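The joy of a box with too many compartments

Our writer went looking for somewhere to put her earrings and came home with a lasting affection for hinges, ring rolls and very small drawers

I was seven when I first understood that a box could have an upstairs. My grandmother's jewellery box lived on the chest of drawers in her back bedroom, and if I'd washed my hands I was allowed to lift the tray out. Under the beads and the clip-on earrings was a whole second floor, with a brooch shaped like a wren, a few foreign coins, a baby tooth (mine? my uncle's?) and a key to a suitcase that had long since gone to the tip. I have never got over it. Show me a box with a removable tray and I'll have the tray out before I've said hello.

So when I finally admitted, one wet afternoon last June, that keeping my earrings in a saucer wasn't working, I was secretly thrilled. Here was a household problem that could only be solved by compartments!

The saucer had a good run. It came from Plarnden market, where it was sold to me as part of a tea set with no other parts, and it sat by the bathroom sink for years collecting studs, hair grips and the sort of chain that ties itself in knots overnight. Once a month I'd tip it all onto the bed and spend an evening with a pin, working at the knots under the lamp. I've lost an opal to that saucer. I've found a stranger's collar stud in it.

I began, as one does, by looking at far too many boxes. There's a shop in Plarnden called Ogilvie, two rooms over a bakery, that sells luggage downstairs and smaller cases up a flight of 16 steps. The upstairs room smells of polish and warm bread, and I could happily move in. They have travelling cases the size of a bar of soap and great tiered things that open out like a toolbox. One monster on the top shelf was priced at £763, and I stood under it for a while in respectful silence.

What I learned up there, opening and shutting lids for most of a morning, is that you can tell a great deal from the inside of the lid. Plain boxes have a mirror and leave it at that. The ones I love put the lid to work. A row of little slots will take hook earrings, and you can see every pair at once, hanging up like coats in a school corridor. A gathered fabric pocket underneath will hold anything flat or bendy: a bracelet, a spare clasp, the tiny plastic bag with the extra link that came with your watch and which you must never, ever throw away.

Then there are the ring rolls. I don't think I've ever met anyone who didn't want to press a finger between them. They're such a simple idea, a few padded sausages laid side by side, and they hold a ring upright so the stone faces you. My rings are mostly silver bands and one enormous glass thing from a seaside gift shop, and in rolls they look like somebody's collection.

I didn't buy at Ogilvie in the end, though I did leave with a luggage strap. The box I settled on is an Akix, in a reddish-brown leatherette with pale padding, and it had the one feature that settled the matter within seconds, a tray that comes right out and can sit beside the base while you fill it. I'd recommend that to anyone. Sorting into a deep box is a miserable job, like unpacking a suitcase through the letterbox. With the tray out on a table you've got two boxes to play with, and you can shuffle things from one to the other until they look right.

And they won't look right first time. I had firm plans: necklaces in the long compartment, rings in the rolls, brooches in the base. By the end of the evening the necklaces had moved twice and the base had been taken over by things that aren't jewellery at all.
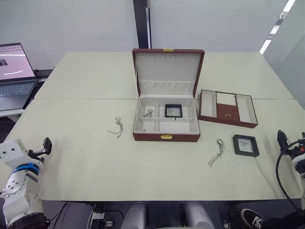

I mean keyrings, chiefly, and small frames, and all those trinkets that are too nice for the kitchen drawer and too odd for the mantelpiece. A divided base is perfect for them. Keyrings are dreadful travellers, all clips and rings and dangling ends, and if two of them share a space they will be holding hands by morning. Give each its own cell and they behave. A tassel wants room to lie straight. A little frame is best flat, in one of the bigger sections, with whatever string or tag it has tucked in alongside so the lid doesn't nip it.

A friend who makes beaded things under the name Cliltari thinks I'm too strict about all this. Her box is a glorious heap. She says she likes to rummage, and that half her ideas come from finding two things stuck together that she'd never have put side by side. I can see the appeal, and I can also see that she's been wearing odd earrings since before Christmas. She owns, at her own estimate, 700 beads that used to be necklaces.

We do agree on drawers. If a tray has a drawer in it, however small, it must be kept for something good. It's far too easy to fill it with safety pins. Mine holds the wren brooch, which came to me with the rest of my grandmother's bits, wrapped in a piece of kitchen roll with my name on it in pencil. The pull is a tiny gold thing you have to pinch between finger and thumb, and I open it much more often than I need to.

Some practical matters, for those of you already eyeing your own saucers. Do the sorting on a big pale table if you have one; small silver things vanish on dark wood, and on a bedspread they're gone for good. Wipe the padding with a barely damp cloth and leave the lid up until it's dry. Fasten every necklace before you lay it down. Leave one compartment empty, even if it hurts, for whatever turns up at the bottom of a coat pocket next week.

The saucer has gone back beside the sink, by the way. It has a bar of soap on it, and 2 hair grips.

First published 1/20/22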